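PRESS RELEASE
For immediate use - April 2025

Shared workshop opens up its home-built robot hand project to anyone who fancies a go

The members of the Prothero Workshop are very pleased to announce that Rurkia, the robot arm and hand project that has been growing on the long bench at the back of the building, is now open to anybody who would like to come and help build it, whether or not they have ever held a soldering iron.

Rurkia started, as a good many things at Prothero do, with somebody wanting to mend something else. Heledd Morris had come in with a broken desk lamp of the sprung, jointed sort, and while she was waiting for the glue to go off she got talking to Hywel Ellis about how a lamp arm manages to stay where you put it. One of them drew an elbow on the back of a delivery note, the other drew a wrist, and by closing time there was a list of parts and a promise to meet again the following week. The lamp, we are happy to say, was also mended (though it does lean a bit to the left and has never really forgiven us).

What has come out of those first evenings is a pair of arms, worked on by people who mostly have day jobs in other lines entirely, and who have learnt the mechanical side and the wiring and the programming from each other as they went along. There is a retired bus fitter, a school cook, two sisters who used to restore accordions, and a growing number of teenagers who are alarmingly good at all of it.

"I came for the woodturning and got waylaid," said Siwan Mathias, who now looks after the Rurkia build notes. "I'd never thought of myself as somebody who could make a robot do anything, and then one evening I was holding a fingertip in a pair of tweezers and arguing about tendon routing, and I was perfectly happy. I went home and told my mother all about it and she asked if it could do the washing up. I said we were working on it, and I'm afraid that was a bit of a fib!"

A good deal of the winter went on the wrists. A wrist has to bend and turn while keeping dust and stray threads out of the joint, and the group tried all sorts before settling on a ribbed rubber boot for the job. The cloth sleeves took nearly as long. The first ones were made from an old curtain lining and rode up whenever the elbow moved, so the pattern was redrawn with more room through the forearm and cut again in a heavier black fabric. Anyone who has ever set a sleeve into a coat will know how much muttering goes into that sort of work, and there was plenty of it in February, when the heating was being temperamental and the sewing machine had to be carried upstairs to the warm room and back down again.

The fingers have been their own long story. They are small and jointed, made up of metal segments with dark rounded tips, and the aim has been that each one can be taken off and put back without pulling the whole hand to bits. Hywel keeps a notebook of every finger that has been on the bench and what was wrong with it, and newcomers are encouraged to read it with a cup of tea before they start, partly because it saves time and partly because some of the entries are very funny. 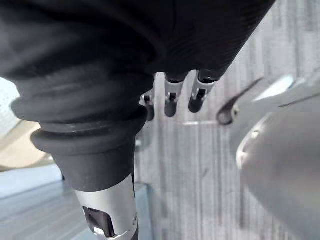

Encarnación Campos would like it put on record that she thought the group should have finished one hand properly before starting on anything else, and that she still thinks so, even though she has been outvoted and has ended up doing much of the work on both sides. Two hands means twice the wiring to trace when something twitches that shouldn't, she points out, and a newcomer learns more from one thing that runs well than from a pair that are forever waiting on a part. She has agreed to lead the beginners' evenings all the same, on the condition that the first thing taught is how to label a cable.

The other side of the argument is that handing an object from one side to the other is what everybody most wants to try, and it is hard to do with only one hand. So the group has carried on with two, with Encarnación's labelling rule adopted by all and written in large letters above the bench.

The control side is built on Taltia, the workshop's own little program, written by Rhun Rowlands over a couple of summers and handed round freely to whoever asks for it. Taltia began life running the blinds in his greenhouse and still has a menu entry for tomatoes, which people have grown too fond of to remove. It lets a beginner set a finger moving with a slider on the screen, and then, when they are ready for it, look at the lines of code underneath and start changing them. Everything is slowed down by default, and there is a big stop button on the bench that every visitor is asked to press once before they do anything else, so that their hand knows where it is.

"What I like is that you can get it wrong in company," said Rhun Rowlands. "At home I'd be sat in the spare room getting cross with a motor. In the workshop there's always somebody who has already made the same mistake and will come over and say so, and then you both have a biscuit and have another look. I've learnt more from that than from any book, and I've read a fair few of the books."

The project has been paid for by members' subscriptions, a collection tin, and a cake sale that brought in £243, followed by a second cake sale which, to the great satisfaction of everyone who baked for it, brought in £244. Nistix, the small parts supplier two doors along, has kindly let the group go through its box of returned and surplus bearings, and has been very patient about people coming back to swap one size for another on the same afternoon. We would like to thank them warmly, and also the neighbours upstairs, who have put up with a certain amount of whirring.

There is still plenty to be done, and we would much rather say so than have people arrive expecting a finished machine. The grip is not yet as gentle as we would like, and the programme for the coming months includes work on soft fingertips, a better way of tensioning the tendons, and a tidy-up of the wiring inside the forearms, which at present can only be followed by the person who put it in. The sleeves may well be redrawn again too. Siwan has her eye on a fastening that would let them come off for washing without undoing the wrist, and would be very glad to hear from anybody with a background in dressmaking, upholstery or sailmaking.

The open evenings will be kept small, so that everybody gets time at the bench. The first part of each will be a hands-on introduction with Encarnación, and after a break for tea people can join whichever job takes their fancy, whether that is stripping down a finger, sewing, soldering, writing a bit of code or simply sitting in and asking questions. Children are welcome with a grown-up. Long hair should be tied back and loose cuffs rolled up, and there are aprons on the hooks by the door in all sizes.

There is no charge for a first visit. After that, evenings are pay-what-you-can for non-members, with the usual members' rate for anyone who would like to use the rest of the workshop as well. The building is step-free at the side entrance, one of the benches is at a lower height, and anybody who needs a quieter session is invited to get in touch so that we can arrange one.

Heledd has also been putting together a printed build guide for people who would like to try something similar on the kitchen table. It covers a single finger and a simple wrist, using parts that can be ordered by post or scrounged, and it has been tried out on several relatives. The first print run is 100 copies, free to schools and youth groups, and for everybody else in return for a donation to the tin. Members of the press who would like to see the bench and talk to the group are very welcome at any open evening, and Heledd will happily put a copy of the guide aside for them.

Press contact: Heledd Morris, Prothero Workshop
Open evening bookings: please ask for Siwan Mathias at the workshop desk

ENDS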